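Helping hands wanted for the arm build at Bedlow

We're looking for two or three people to join our robot arm project in the shared workshop at Bedlow, and I'd love to have you on board before the summer rush! There's no pay, I'm afraid, but there's plenty to do and a decent coffee machine.

The arm is called Brakano and it's a big dark gray thing with rounded, jointed fingers on the end. We keep clear plastic over it while we work on the hall side. The fingers are my part (I've been fussing over them for ages) and I could really use someone who likes cabling more than I do.

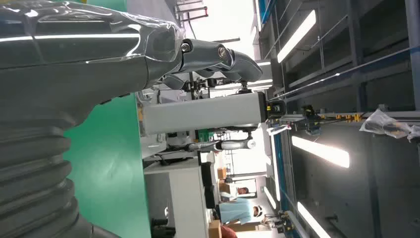 Posted by Seren Prothero, 28th March
Filed under: Workshop, Help wanted

So who would fit in? If you've wired up anything with a motor in it, great. If you write code, even better, our grip routine is a mess and I'm the one who made it. And if you've never touched a robot but can read a drawing and hold a wrench, come anyway, Viera Kollár started that way and now she runs our test evenings.

We meet twice a week, evenings, and I'd like people to stick with it until the end of August. Members use the hall as usual; if you're not one yet there's a project pass for $30 that covers the whole stretch. Tools are here, bring your own safety glasses and closed shoes.

To join, leave a note in the Brakano tray at the front desk or reply under this post. Tell me what you've built, even if it fell apart!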